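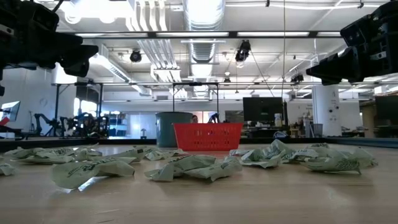 ## Reading the Psalms out loud, one a day

I've finally started the thing I kept promising myself in January: one psalm every morning, spoken at full volume in the kitchen before the kettle boils. I'm up to Psalm 61 and I love it so much more than I expected!

My friend Ayantu Yilma got me going. She grew up hearing them chanted at her grandmother's church in Ellau, and when I told her I found the Psalms repetitive on the page she laughed and said, well, stop reading them with your eyes. So I did. All those doubled lines, where the second half says the first half over again in new words, suddenly made sense (you need the second one to catch your breath and mean it).

Psalm 61 is tiny, only eight verses, and it opens with a cry "from the end of the earth." I read it 2 times this morning, once fast and once very slowly, and the slow one got me. "Lead me to the rock that is higher than I." I must have heard that line 200 times in hymns without ever wondering how a person gets up onto a rock that's higher than they are. Somebody has to lead them!

Some mornings are harder. The angry psalms feel strange in my mouth, and I skipped the end of 58 completely. I went back to it the next day and mumbled. Eyerusalem Woldemariam, who leads our study group over in Nakbridge, thinks I should read those louder than the rest, and I'm still arguing with her about it.

I've been keeping it to 15 minutes, with a little silence at the end. Psalm 62 tomorrow, and that one starts with waiting in silence, so I may let the kettle go cold.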